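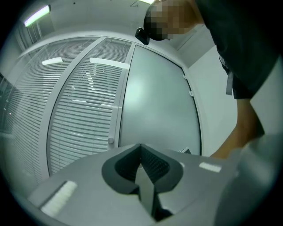 *Office-like room, glass partition and frosted door. Ceiling light showing up in the blinds.*

August 27, 2022

Glare again. Jasa says the room is fine now that the blinds are in. I don't buy it. They're white, they hang behind the glass, and the overhead light comes back in bright streaks across the slats. All we've done is trade one shiny surface for two.

Texier wants to sell us a matte film for both panels. Their sheet promises a "calm" room and gives no number I can check. The frosted door looks better to me than the panels do, but it has no blinds behind it, so that isn't a fair test of anything.

Light readings from this morning, meter on the bench, same spot each time:

- all lights on: 1021 lux
- window side only: 55 lux (too dark to read a label)

I don't trust the first one much. The meter is the old Voltberg and its top range stops at 2000. It disagreed with itself on the repeat, and I didn't write down by how much. My fault.

Before anyone spends money:

1. Borrow the other meter from the Ramska bench and redo both readings.
2. Tape plain tracing paper over a strip of the left panel. If the streaks stay, film won't help either.
3. Try the slats at 2 angles, lights on, and write it down this time.

The order form for the film is in the tray, unsigned. Leave it there until the tape test is done.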